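Cords, Boxes and the Bit of Floor Under Your Desk
Speaker notes, Jolance workspace team
10 June 2021
50 shares | 3 comments

OPENING

Slide with the title only. Let people find a seat, say hi, mention the tea at the back.

I'm talking about desks today. Mostly the stuff on top of them, then the stuff hanging off them, and a short bit on the floor. I've helped with 19 office moves and desk reshuffles now and I still get a little excited when a drawer comes open (sad, I know). The last big one was the Mészáros building, where we had 7 rooms to get through and one very slow lift.

Ask for hands: who has a charger at work that doesn't fit anything they own? Wait for the laugh, it always comes. Then tell the story about the printer cable from the old centre - keep it short this time, it ran way over in August.

THE DESK AS IT REALLY IS

Most advice starts with a cleared desk. I'd like to start with one somebody is typing at, as that's the one you'll have on Monday-type mornings when the phones are going and a box has just landed next to your elbow.

Point to the box first. A carton with cardboard dividers is my favourite free thing in any office! Four compartments, open top, and it can sit right beside the laptop while you work. Then follow the cords: the black tangle looping across between laptop and box, then the power brick near the front, with its lead going over the edge and down to the carpet.

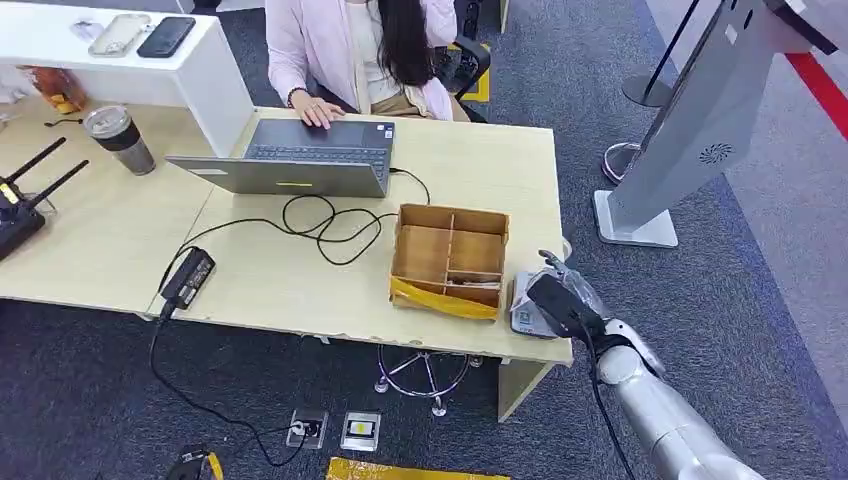
Someone in the second row at the Biken session objected that a box on the desk is just a drawer with no front, and that within a week it would be full of rubbish again. Fair enough, and I said so. My answer is to give each section one job and write it on the divider in marker:

- leads you use every day
- leads you use now and then
- small things still in their wrapping
- things that belong to another desk

That last one gets emptied when you go home. If it's overflowing, walk it around the room and hand things back. People are so pleased to see their own stapler.

Also mention the shelf. Phones and phone cases always drift up onto the nearest ledge, and I think that's fine. Pick one ledge, let it be the phone spot, and stop feeling bad about it. Same with a tumbler and a snack on the next desk over, but keep the drink away from the router, please.

(If running late, skip the Zorkell label maker story. If not, do it, with the voices.)

DOWN TO THE CARPET

This is the part where I ask everyone to look under their chair. Go on, everybody! Floor outlets are lovely things and they get forgotten the minute a desk is shoved over the top of them. On a speckled grey carpet the small pale plate is easy enough to spot when you're standing, and very hard to find on your hands and knees with a torch in your teeth.

Points to make:

- Find the outlet before you choose where the desk goes. We did it the other way once and spent $695 on getting one shifted.
- Run the lead straight down the desk leg or side panel, then straight across to the plate. No scenic route.
- Leave a bit of slack at the desk end so the laptop can slide over.
- Chair wheels and cords don't mix, so put the chair on the other side if you can.

Give them a moment with the picture and have them picture their own desk over it. 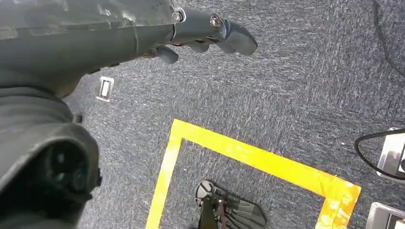 HOMEWORK AND QUESTIONS

One desk, one box, 50 minutes. Set a timer and when it rings, stop, even if there's a knot left. Sort leads by what's on the end of them and don't bother with length. Anything that can't be matched goes in a bag with the month on it.

Take questions. Likely ones: what to do with old adapters (ask your council about e-waste), whether velcro ties beat twist ties (yes, by miles), and can I come and do their office (maybe, see me after).

Remember to collect the marker pens. I lost the good purple one at Biken.

COMMENTS

deskbound_west: Did the box thing with a wine carton and it's lasted so far. My "belongs to another desk" section is mostly teaspoons.

Guest: Could you post the label maker story? We ran out of time at ours and I've been wondering what the voices were.

papertrail: We have floor outlets and the lids won't close with a chunky plug in. Is there a flatter kind of plug, or do we just live with it sticking up?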